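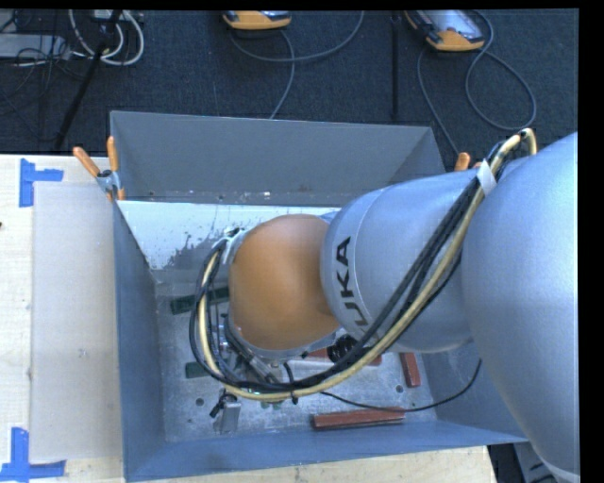 Berkik (software)

Berkik is a motion and grasp planning package for bin picking with six-axis industrial arms. It takes a segmented depth image of the contents of a bin, proposes grasps on the parts it can identify, and returns a collision-checked path for the arm, the gripper and the cable bundle carried on the outside of the arm. It is written in C++ with a Python interface and runs on a separate computer connected to the robot controller. Development began at the Mulldale Laboratory, and the package is now maintained jointly by Mulldale and the integrator Norðdahl.

Berkik is mainly known for its handling of the cable bundle, or dress pack. Most planners in its class model the arm as a chain of rigid links and leave the cables to a safety margin. Berkik models them as a separate body with its own limits.

Background

Picking parts from an open bin combines several problems that are easier when taken one at a time. The parts lie in arbitrary positions and may cover one another. The walls restrict the directions from which a gripper can approach. The wrist of a large arm is often wide compared with the space between a part and the nearest wall, so a grasp that is sound for the fingers may be out of reach for the housing behind them.

Externally routed cables make this worse. A loop that hangs clear of the wrist in one posture can drop below the gripper in another, where it may drag over the parts, catch on the rim or pull tight when the last joint turns. Integrators have traditionally dealt with this by limiting the rotation of the last joint and teaching a small set of approach postures by hand. Both methods reduce the number of parts that can be reached, mostly along the walls and in the corners.

Architecture

Berkik is divided into four processes that exchange messages over a local network. They can be run on one machine or several.

Scene server
Holds the current model of the cell. Fixed items such as the bin, the table and any clamps are loaded from a cell file. Parts are added and removed as the perception process reports them.

Perception
Receives a depth image and a color image, separates parts from the bin floor and fits a shape to each one. Rectangular blocks, cylinders and plates are supported directly. Other shapes need a mesh.

Grasp generator
Samples candidate grasps on each fitted shape and scores them by contact area, clearance from neighboring parts and the angle between the approach direction and the nearest wall.

Path planner
Searches for a path to each candidate in order of score and stops at the first one that passes every check. The default search is a bidirectional tree planner, followed by a shortening step.

The robot driver is not part of the core package. Drivers are kept in a separate repository, and each one translates a planned path into the form that a given controller accepts. A driver must also report joint positions back to the scene server, at a rate set in the cell file.

Perception

The perception process assumes a camera fixed to the cell, mounted above or beside the bin. Segmentation works on color and depth together. Color alone is usually enough where the parts are painted, as with red and green blocks on a bare metal floor, but it fails on unpainted brackets and bars that have nearly the same tone as the sheet they lie on. For these the process relies on depth edges, which are noisy on scratched or reflective metal.

Holes in the bin floor are a known source of false detections. A dark round hole returns no depth or a wrong depth, and early versions reported it as a small cylinder. The cell file now accepts a list of masked regions for this purpose. Worn paint on a sloped wall can cause a similar error and is masked in the same way.

The arm itself hides part of the bin from a fixed camera whenever it is over the workspace. Berkik projects the arm and the cable model into the camera view and marks the covered pixels as unknown. A part that was detected before the arm moved in is kept in the scene with a falling confidence value until it is seen again or the value drops below a threshold. The default is to keep a hidden part for 30 seconds.

Cable model

The dress pack is represented as a chain of capsules attached to the arm at two or more points. Between the attachment points the chain hangs under gravity and is bent by a stiffness value for each section. Cable ties are entered as fixed joints that hold several chains together, and tape is treated as a short rigid section. Thin single cables that leave the main bundle can be added as separate chains, but they are difficult to predict, and the manual recommends tying them back before calibration.

The full model is too slow to evaluate inside the path search. Berkik computes it in advance over a grid of wrist postures and stores the result as a set of swept volumes. During planning the nearest stored volume is looked up and enlarged by a margin based on the distance to the grid point. The reference set shipped with version 2 contains 3000 postures.

Calibration is done by moving the arm through a series of poses while the camera records the outline of the bundle. The stiffness values are then adjusted until the projected chains match the outlines. It has to be repeated whenever the cables are rerouted or a tie is moved. A cell file records the date of its last calibration, and the planner prints a warning at startup if the attachment points have been edited later than that.

Planning and execution

Each pick is planned in three segments: free motion to a point above the rim, a straight approach to the part, and a straight retreat. The approach and retreat are checked at a finer step than the free motion. Contact between the bundle and the bin floor can be forbidden, allowed, or allowed below a set speed. Contact with a wall rim is always forbidden.

When no candidate passes, the grasp generator is called again with a wider range of wrist angles. If this also fails, the planner returns the part closest to success along with the name of the body that blocked it. In practice the blocking body is most often the wrist housing for parts near a wall, and the bundle for parts near the middle that call for a large rotation of the last joint.

The planner does not write to the controller while a path is running. A path is sent whole, and a stop request goes through the driver. Operators still use the teach pendant for manual motion, recovery and speed override, and Berkik discards its current plan whenever the driver reports a change of operating mode.

Release history

The first public version was released by Mulldale on 9/15/18. It included the grasp generator and the path planner but had no cable model, and the dress pack was entered as a single rigid box. Version 2 introduced the capsule chains, the precomputed volumes and the split into separate processes. Cell files from the first version can be converted with a script, although box entries for cables are dropped and must be entered again as chains.

Test set

The package comes with the Iltusness set, a collection of 177 recorded bin states for regression testing. Each state holds a color image, a depth image, the joint positions of the arm and a hand-labeled list of parts. Tests compare the detected parts with the labels and check that the planner returns the same grasp, or one with an equal or better score, as the previous release. The set covers block and bracket parts only. It contains no transparent parts and no bags.

Limitations

Berkik does not model contact between parts. A part that leans on another is planned as if it were free - the remaining parts are simply detected again after the pick. Dynamic swing of the bundle is also ignored, and the stored volumes are valid only for slow motion near the bin. The manual gives a speed limit for each supported arm size, but the planner does not enforce it.

Hoses with internal pressure change stiffness when the pressure changes. Only one stiffness value can be stored for each section, so cells with pneumatic grippers are normally calibrated with the supply on.

See also

Dress pack
Grasp synthesis
Hand-eye calibration
Sampling-based motion planning
Swept volume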